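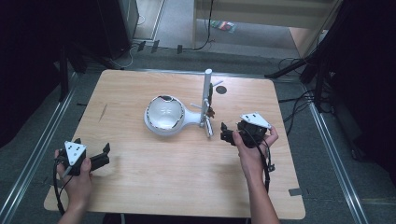

Is it worth paying for a wood surface protection plan?

Posted by Bleddyn Mostyn in Home and Furniture

We ordered a light wood table from Holtico in October and the chap in the shop spent longer on the protection plan than on the table. It costs 267 on top and runs for 5 years. He said it covers "all accidental stains and marks", but the leaflet I took home is a lot vaguer than that. The table was 600, so I'd be paying nearly half as much again. Has anyone claimed on one of these and got anything out of it? I have until Friday to decide. My wife thinks it's a con and I'm leaning the same way, but we do have two children who write on things.

Ebise Endale
6 people found this helpful

I'd want to see the full terms before handing over a penny, and I mean the policy, not the leaflet. Ask for it by email. If they won't send it until you've paid, there's your answer.

I had a plan from a different shop and read it properly only when I needed it. Stains had to be reported within a few days of happening, each one had to come from a single known incident, and anything that had "built up over time" was out. Think about how marks turn up in a normal house. You wipe the table one morning and there's a grey patch.
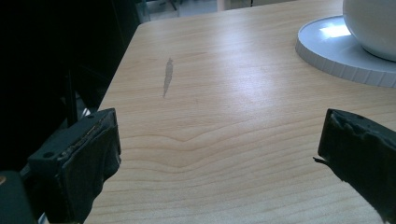 Did it come from a pencil, a wet tin, a newspaper? I had no idea, and when I told them so on the phone the claim was refused. They did offer to post me a bottle of cleaner.

Check these as well:
Does it pay for a repair, a replacement, or a voucher for the same shop?
Does it end after the first successful claim? Mine did.
Is heat damage included? Often it's listed separately.
Can you cancel, and for how long?

Also check your contents insurance. Some policies have accidental damage on them already – look at the excess, though, as it may be more than the repair.

Nhàn Vương

Don't bother. Buy a tablecloth.

Yee-man Chiu

Slightly more on the fence than the others. My sister claimed for nail varnish on a sideboard and a man came out and sorted it, no quibbling. So they do pay sometimes. But 267 for a 600 table is silly money, and I'd put it aside for a refinish instead. If it's solid wood, most marks can be sanded back. If it's veneer you have to be much more careful, so find out which you've bought. "Wood finish" on the label can mean anything.

I wouldn't take the Friday deadline too seriously either. Ring the shop next week and see if the offer has really gone.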